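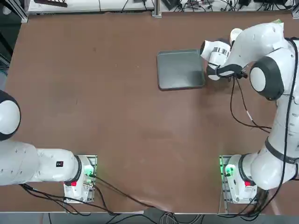

The big table with a gray tray on it. Luik says the tray is always the first thing to find its place.

Mārtiņš Luik has been setting tables for other people for 30 years, the last four of them at Feken, a small tea room with a long back room for private parties. He talks about trays the way other people talk about knives.

"A tray tells you where your hands go," he said on Friday, before the lunch orders came in. "If it has a rim, things stay on it. If it's flat, you walk slower."

He likes plain ones, gray or brown, with rounded corners.

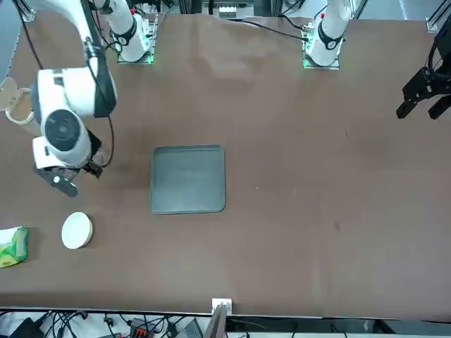 He also likes them bare until the last minute. Cups wait beside the tray, and he loads the heavy pieces first -- pot, then cups, then anything made of paper.

"Vy Đinh taught me that," he said. "She ran the floor before me. She would take everything off and make me start again."

He keeps a brown table for the same reason he keeps plain trays. White cups show up well on it, and he does not mind scuffs.

"I sanded it once, in June. By fall it looked the same, so I stopped."

Asked what guests get wrong at home, he thought for a while. "They put the tray in the middle of the table and leave it there. Then there's no room for the food." 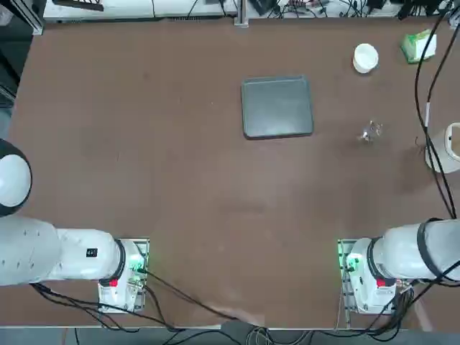

The dark gray tray, with a white round container and a green-and-white box to its right.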